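Resources > Safety and Reliability > Talks > Speaker notes

This site uses cookies to remember your preferences. By continuing to browse you accept their use. Accept | Manage settings

The Packet That Stayed in the Hand: Speaker Notes

Speaker: Pantelis Chrysikopoulos, Stosow
Session chair: Loïc Charpentier
Time allowed: 20 minutes, questions included

Opening

Good afternoon. I would like to thank the chair and the program team at Hustham for the invitation. My subject this afternoon is a release fault in the Giraldo packing cell, which handles small packaged goods. The fault injured no one. It did lead a member of staff to reach into a live work area, and for that reason Stosow classed it as a safety matter and opened a full review.

(Wait for the title to clear before going on.)

What happened

The cell was running a mixed order of light packets on a Monday, shortly before the afternoon shift change. The gripper closed on a soft packet, carried it to the carton and opened. The packet did not fall. It remained against one of the finger pads. The controller had recorded the command to open and treated the item as delivered. It then moved the arm back for the next pick with the first packet still attached.

The second pick closed on two packets. The force reading was within limits, so no alarm was raised. The operator saw the problem, paused the cell from the panel and reached in to remove the packet by hand. While the operator's hand was inside, the pause timed out and the arm moved to its home position. It passed close to the operator's wrist.

(Pause. Allow the audience to consider the order of events.)

Two separate faults are therefore under discussion. The first is that an open gripper was taken as proof of an empty gripper. The second is that a pause was taken as a safe stop. The review, led by Danilo Sebastian, treated them separately, and I will do the same.

The first fault

The logs for June contained 2893 completed picks. In 31 of them the weight at the carton did not change when the gripper opened. All were marked as successful. The weight data had been stored from the beginning, but the controller did not consult it before starting the next cycle.

Soft packets present a particular difficulty. A stiff box has flat sides and leaves the fingers cleanly. A packet with air inside changes shape under pressure, and its sealed edge may fold or catch. The force needed to hold it also depends on where the fingers meet it.

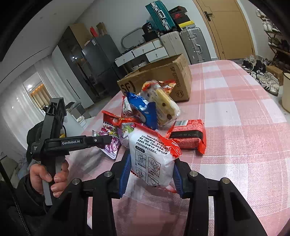
The acceptance test at Giraldo had been carried out mainly with boxes and rigid tubs. Only 6 soft items were on the test list, and each was picked near its center. In daily use, items lie at every angle and often rest on one another. Kevin Quintero has since rewritten the list so that soft items are presented in piles, on their sides and with their seams toward the fingers.

The second fault

The pause button was designed for short interruptions, such as a change of carton. It held the arm in place but did not remove power from the drives. The manual stated this correctly. The label on the panel said only "Pause," and staff had come to rely on it when clearing an item.

I wish to be clear on this point. The review did not find the operator at fault. The written procedure for a jam required a full stop and a restart that took several minutes, and supervisors knew that it was seldom followed.

(If asked about discipline: none was taken. Do not discuss the individual.)

Changes made

The controller now compares the carton weight before and after each release. If the weight has not changed, the arm stays where it is and calls for help. The timed return from pause has been removed. Opening the access gate now cuts power to the drives, and restart requires a person at the panel with the gate closed. The restart sequence was also shortened by Kivent, who supplied the controller.

Remaining questions

Very light packets are still close to the limit of what the scale can detect. Sixten Åberg is testing a second check at the finger pads, and the results are not ready to be shared. Until they are, items below the limit are packed by hand.

Sites with a similar cell are asked to compare their release records with their weight records, and to try the pause function with the area clear and the gate closed. Written questions may be left with the session chair.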